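Homemade hand grippers let go of hangers, what am I doing wrong?

Posted by Sharada Reddy

I've been building a pair of hand-held grippers in our shared workshop since August. Two black fingers each, links with brass-colored rings at the joints, fingertips printed by me with more optimism than skill. Blocks, fine. Rags, fine. Clothes hangers have beaten me 19 times out of 51, and I kept score, which was a mistake for morale.

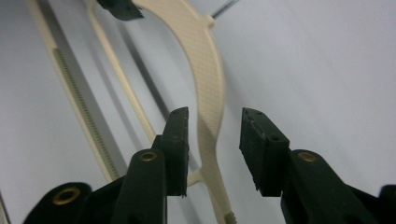
Does the hanger slip or does it rotate?
Mostly it rotates. The pads shut on the thin part and the rest of the hanger swings down like a gate.

The fingertips are ragged along the lower inner edge. I was calling that texture. Is it the pads, the grip force, or me?

Deepika Warrier

It's the pads. Well, it's partly you, but pads are cheaper to fix. A hard flat face on a curved hanger touches along one little line, and everything pivots on that line. Glue 2 mm of soft rubber to each face and try again before you touch the linkage. Also file off that ragged edge. Texture is something you do on purpose.

If you're working with both grippers, take one shoulder each and close them together. Put paper down first so you can pencil in where the hanger starts, otherwise you're comparing a different pickup every time.
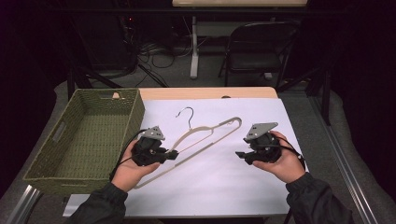 How hard should the fingers squeeze?
Just enough that a gentle tug doesn't move the hanger. Any more and you're bending links and calling it grip.

Unuvau

Buy a bigger motor. Worked for me.

Salian

Please don't buy a bigger motor. Before anything else, open the fingers and look at them with nothing in between. If one tip sits farther out than the other, the hanger gets twisted the second you close, and no rubber will save you. Mine was out by a hair and I blamed the software for a month.
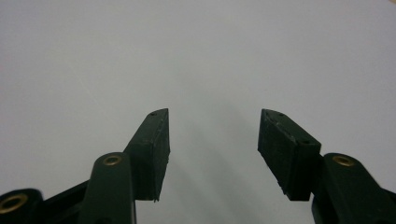 Fingers open, nothing between the tips.

Check the screws at the joints while you're in there.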